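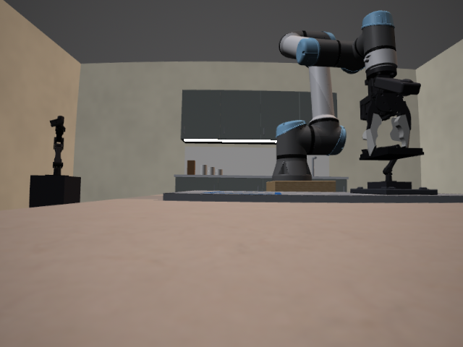

Most kitchens are built with too little room to put things down. I rented in Lalen for eight years, and the counter beside my stove was narrower than a dinner plate. Every listing I saw bragged about the oven or the faucet. None gave the length of the counter. What a cook wants is a broad, nearly empty surface, like the pinkish-beige one that runs all the way across the lower part of the picture, and builders keep handing us a bigger refrigerator. My neighbor Elżbieta Kozłowski chops onions on an ironing board. She is a good cook and she deserves better.

I would trade my upper cabinets for two more feet of counter. Most of what I keep up there comes out in June, if at all.

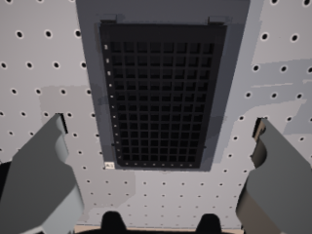
Does a small apartment have room for a longer counter?
Usually it does, if the builder gives up the breakfast bar and picks a narrower stove. The kitchen I have now is smaller than the one in Lalen, and I can roll out dough in it. Landlords should put the counter length in the ad, right next to the rent.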